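Software Engineer, Perception and Grasp Planning

Karkley Robotics, Clultby site
Full time, on site four days a week
Start: March or by agreement

Karkley writes the control and perception software for mobile manipulators that store and retrieve items on open shelving. The stack is called Cusa. It takes in head camera images and joint states, maintains a shelf-level object map, and passes ranked grasp candidates to the motion planner. The team at Clultby is hiring one engineer to own the part between segmentation and planning.

The current release handles rigid boxes on solid shelves reliably. Deformable items and wire shelving are the open problems. Thin posts split a single object into two masks, fabric hanging over a shelf edge is merged with whatever is next to it, and depth returns through wire are sparse. Our regression set has 3,972 labeled head camera images. On the box-only subset the object map is correct in 93 percent of cases. On the mixed subset the figure is 68 percent, and raising it is the first task for this position.
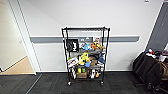
Wire shelving cart with plush toys, boxes and draped fabric, head camera view.

You will:

- Rework mask association so that objects partly hidden by shelf posts keep one identity across views.
- Add a deformability estimate to the object map and expose it to the grasp ranker.
- Correct for lens distortion before plane fitting. The present code does this after fitting, with visible errors near the image border.
- Maintain Barrera, our internal replay tool, which runs recorded logs against any build and reports differences per shelf.
- Review planner changes that touch collision margins.

We require:

- Three years of work on perception or manipulation software, in industry or research.
- Good C++ and Python. Cusa is C++ at run time; training and evaluation code is Python.
- Working knowledge of camera calibration, rigid transforms and point cloud processing.
- Experience debugging timing faults on a real robot. The perception loop has a budget of 22 milliseconds, excluding inference.

Useful but not required: ROS 2, behavior trees, GPU profiling, and prior work with transparent or soft objects.

The position reports to the software lead. On-call duty is shared within the team and limited to working hours. Relocation costs are covered for candidates moving to the Clultby area.

To apply, send a resume and one code sample through the Karkley careers page under reference CUSA-22. A link to a public repository is fine. The process is a phone call, a paid take-home exercise using Barrera logs, and a half-day visit starting at 10 a.m. Applications are read as they arrive until the position is filled.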